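Home | Datasets | Tools | Notes | Contact

July — posted by the Fellora maintainers

# Fellora Tabletop: hand-guided demonstrations

Fellora Tabletop is a set of 1238 short episodes in which a person shows a robot arm how to handle cups, plates and towels. It was recorded at the Tonmont workshop, on a table that has had a harder life than most of us.

## How it was recorded

Two methods, kept in separate folders:

- `guided/` — the operator holds the arm and moves it through the task. Good wrist motion, and the odd grunt on the audio, which we have removed.
- `remote/` — the operator drives the arm from a second, smaller arm across the room. Slower, and full of the small hesitations of someone judging depth from a screen.

1000 episodes are guided and the rest are remote. We had planned an even split. The operators had other views, and they were the ones with the sore shoulders.

## What is in an episode

Each episode folder holds the wrist video, joint positions, gripper opening and a one-line instruction typed by the operator. We fixed the spelling in the instructions and left the tone alone, so "put the cup upright, please" and "cup. up." both appear. They mean the same thing and should be treated as such.

Episodes start with the arm in any pose the last person left it in. If your loader expects a tidy home position, use `tools/trim_start.py`, which cuts everything before the first movement.

## Known problems

- Cloth moves. A towel nudged in one episode is often still nudged in the next, so neighbouring episodes are not independent. Split by session.
- Gripper opening is logged from 0 to 100. In the first 3 sessions the scale runs the other way. The flag `flipped` marks them. Please read the flag. We wrote it after losing an afternoon.
- Failed attempts are kept, marked `success: false`. A few of the successes are generous — an operator decided that a cup leaning on a plate was "basically standing".
- Towel labels catch on things and sometimes get pinched instead of the hem. A policy trained on this data may pick up the same habit.

## Using it

Unpack into `data/`, then run `tools/check.py`. It prints a line for each damaged file and stays silent otherwise, a quality we would like to see in more software. The Widmer loader reads the folders as they are. The Mavora loader wants them renamed first, and there is a script for that too.

Not suitable for anything involving hot drinks, real crockery you are fond of, or claims about homes in general. It is one table.

## Sample

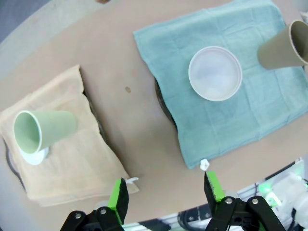

Wrist view: cups on their sides, plate on the teal towel.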